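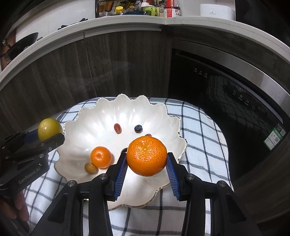
How many examples of one task are enough before you train?
For a two-handed pick from a bowl, we start training at 300 and keep collecting while the first run is going.

Thread on how we gather them at Bumenbridge. Mostly notes for people setting up their own collection. 1/

The unit is one episode: the grippers start clear of the bowl, the fruit gets moved, the grippers end clear of the bowl. Anything that starts with a finger already touching something is trimmed or dropped. 2/

Fruit is a useful object class because the sizes spread out so much. A large mandarin takes most of the opening between the pads. A blueberry in the same bowl needs the fingers nearly closed before they reach it. One policy has to cover both. 3/

Shine matters more than we planned for. Glossy skin and a glazed bowl both throw highlights, and the highlights move when the wrist moves. We don't diffuse the light. The model will see the same reflections in any kitchen. 4/

Two hands, one operator. The rule from Farzana Karunaratne's protocol is that neither hand waits. If the right is holding a mandarin over the bowl, the left should be on its way to a piece of its own or already gripping it. Idle-hand episodes taught the first policy to idle. 5/

Grip placement: pads on opposite sides of the fruit, at the widest part. Off-center grips are kept if the operator recovers. Recoveries are tagged, and we want more of them - a policy trained only on clean grips has no idea what to do after a slip. 6/

Layout changes every 6 episodes. Rotate the bowl, swap at least one fruit, move the bowl on the cloth. Ruwan Cassim tried every 20 and the policy learned the bowl position. It reached for the old spot with the bowl plainly somewhere else. 7/

The background stays as it is. Jars on the counter, cabinet doors, appliance panels. We used to clear everything and got a model that did well in a clean room and poorly in the next apartment. 8/

Numbers from the last batch, called Olteo internally: 347 episodes recorded, about 80 rejected. Most rejects were lost tracking on one hand. The second largest group was operators rushing the last few pieces. 9/

Rejection is done by a second person, never the operator. Arif Marikar and Kevser Soylu split it. They disagree most on partial occlusion, where one piece of fruit hides behind the one being held. Current rule: keep it if the target was visible at the start of the reach. 10/

Open problem: grapes. They roll along the flutes of a scalloped bowl when a finger brushes them, and operators chase them. Chasing is valid data but the episodes run long. We haven't settled on a cap. 11/

Next batch is in June, same protocol, flat plates in place of bowls. Will post the reject breakdown when Kevser has finished the pass. 12/12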